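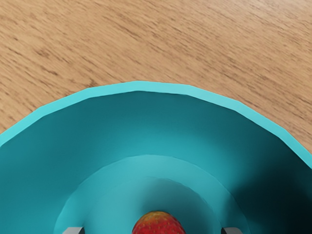

About Kekine

Kekine makes reading and maths practice for children between five and eleven. Schools pay for it by the year, families can pay for it by the month, and there is a free version that does less. We are a private company with 447 schools on our books as of June, most of them small primaries in Wales and the north of England.

You have probably read a few pages like this one. Education software companies tend to say they are changing how the world learns. We have been to the trade shows and heard the talks, and we don't believe most of it. A child who does ten minutes of fractions on a tablet has done ten minutes of fractions. Whether that was a good use of the ten minutes depends on the fractions, the child, and what the teacher does with the results next morning.

How we started

Ffion Prothero taught Year 4 for eight years. In that time her school bought five separate learning platforms, each with a launch assembly and a set of posters, and dropped all of them. One had a cartoon owl that the children liked a great deal. Their spelling stayed where it was.

Sivaprasad Sundaram wrote the reporting software for one of those five. He knew which numbers the sales team put on the slides (minutes logged in, badges earned) and he had started to wonder what they had to do with learning anything. The two of them met when Ffion rang the support line to complain and got put through to him by mistake. The call lasted most of an afternoon.

The first version of Kekine was a set of times tables quizzes with no sound and no characters. Six schools tried it. Two of them gave it up before the summer, and their reasons are still pinned up in our office. One said it was dull. Fair enough – it was, and we have done some work on that since.

What we make

Danladi is our reading programme. It has short texts with questions written by people who have taught reading. There is no timer.

Ferlow is the maths one. It covers number, fractions and measures. It doesn't cover geometry properly yet, and if a reseller tells you it does, please let us know which reseller.

Both come with a report for teachers that fits on one side of paper. We are asked every year for a dashboard. We built one once, and when we looked at the logs hardly anyone had opened it after the first week, so we took it out again.

What we won't tell you

We won't tell you that your results will go up by a certain amount. We have seen the studies other firms quote, and a good many were paid for by the firm and run in schools that had volunteered. We have done small trials of our own and the results were mixed. Danladi seemed to help children who were a little behind. For strong readers we could find no difference at all. The write-ups are free to anyone who asks, including the one that makes us look bad.

We are also wary of the word "personalised". Our software picks the next question based on the last few answers. It does not know your child. Their teacher does, and if the two disagree we would back the teacher.

Who pays for us

We took money once, from Solodon, a small education fund that owns a minority share and has a seat on our board. They would like us to grow faster. We have those conversations regularly, and so far we have stayed at a size where Ffion can still answer a head teacher's email herself. We don't sell pupil data and we don't carry adverts in any version, free or paid.

Trying it out

Schools can have a full term at no cost. We don't ask for card details and we won't ring you in the last week of it. If you decide against us, we would like to know why, but you don't have to say.

Parents can start with the free version. Give it a month, and if your child would sooner read a library book, let them – it's probably better value.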